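From the Doltville Shared Workshop: the rover gets out of the building

If you've been by the back benches since September, you know the rover. It started as a pile of aluminum offcuts and two wheelchair motors that Oluwaseun Aliyu pulled out of a dead Okafor chair, and for a long while it did nothing but drive in circles and bump into the drill press stand. Well, it has a proper brain now, it has a camera, and it has been outside!

The big change this month is the motor controller. We'd been running on a secondhand Zukano board that cut out any time both wheels reversed together, and we spent far too many evenings blaming the battery. Oluwaseun finally put a meter on the supply line and found a voltage drop across one crimped connector. One connector! He redid the whole harness with heavier wire, soldered the joints, and the thing has run clean from then on. The old board is fine, by the way, and it's on the free shelf if anyone wants it.

Camera next. We mounted it low on the chassis looking forward, on a bracket that went through 7 versions on the printer (the first few sagged as soon as the motors warmed up the front plate). Low is good for spotting curbs. The price is that a bit of the rover's own front end pokes into the bottom of the picture, so we wrote a small mask that tells the software to ignore that patch. It took an afternoon, most of it spent arguing about which way was up in the array.

For outdoor runs we've been using the plaza at Hiltthorpe, the one with the checkerboard paving. It's a great place to test. The squares are regular, so you can compare what the wheel encoders say with how many rows the rover has crossed, and it's wide open enough that a bad steering command isn't a disaster. Our longest run so far was 181 meters, with the log holding 2158 saved frames, and the encoder distance came out a little long. We think the tires are squashing under the battery weight. Oluwaseun wants to fix it in code, I want stiffer tires, and we'll probably end up doing both.

The part I'm most excited about is line following on the paving itself. The color change between the light and dark squares is strong up close, so the rover ought to be able to hold a heading from that alone. Far off, the rows smear together into stripes, so for now we're only feeding it the nearest part of the view.
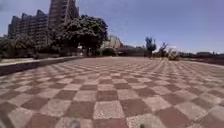
If that sounds like your kind of fun, the code is in the rover folder on the workshop drive, and we could really use someone who's comfortable with camera calibration. Bring a laptop and warm gloves.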